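Notebook, packing bench
October, started 8:40 am

Going back to the green table question, which I thought we had closed. Kavitha wants all the bottle packing moved onto it for good. Her case is that the matte top doesn't throw glare and the bottles show up well against it. I grant the glare. I don't see that anybody has shown the packing goes any better.

What we have on paper is one run of 49 bottles on the old bench and one run of 49 on the green table, and the green table came out ahead. Fine. The old bench run was done by Fotis on his first morning with the new caps, and the green table run was done by Kavitha, who has been handling these bottles since the Stondside order. I would expect her to win on an ironing board. Shobha says I am being difficult. I asked her to swap the two of them and run it again and she agreed that would settle it, so that goes on the list.

Second thing, the bottles. Brurnarton calls the orange one "self-standing under normal handling." I'd like to know whose normal. The body narrows toward the neck and the clear cap sits over the orange inner cap, so there is a fair amount of plastic up top for an empty bottle. I knocked six of them with a knuckle at label height and two went over. Josefina knocked the same six and none went over. So either I hit harder or the test is useless. Probably the test is useless.

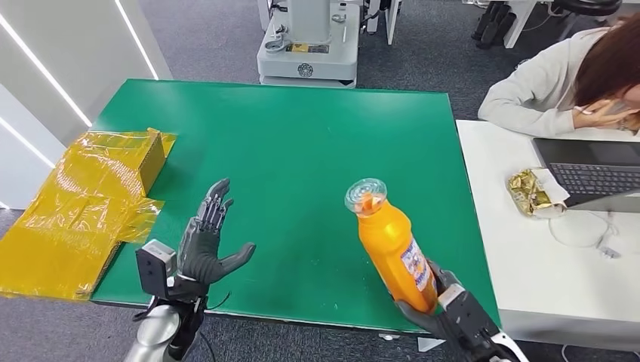 The yellow film is my main complaint. Vandivach sold it to us as tidy stuff that folds back on itself. It does not fold back on itself. It crumples, it slides, and once part of it is over the side of the table the rest wants to follow. Larasati's view is that we should hang it from a rail and tear off what we need. Maybe. We had a rail for the paper and people stopped using it inside a month. I'd want to see a week of film on a rail before I drill anything.

Also not convinced by the claim that yellow film keeps the light off the contents. It's see-through. Somebody find me the sheet where this was measured, and on what thickness. I went through the Vandivach folder and found a price list and a brochure.

Labels: blue and white print, small text, and your fingers land right on it if you pick the bottle up low. Fotis thinks this rubs the ink. I wiped one with a dry thumb for a full minute and saw no change. Haven't tried it with hand cream or soap, so I'm not writing it off.

Stock as of 11:15 am: 1177 orange bottles on the shelf sheet, 3000 on order. I don't fully trust the shelf sheet either. Esfahani's delivery note and ours have disagreed before.

To do:
Swap Kavitha and Fotis, rerun both tables, same caps.
Proper tip test, weight on a string, filled and empty.
Ask Vandivach for the light figures in writing.
Label rub with soap.
Leave the old bench where it is until the rerun is done. Please don't move it while I'm at lunch.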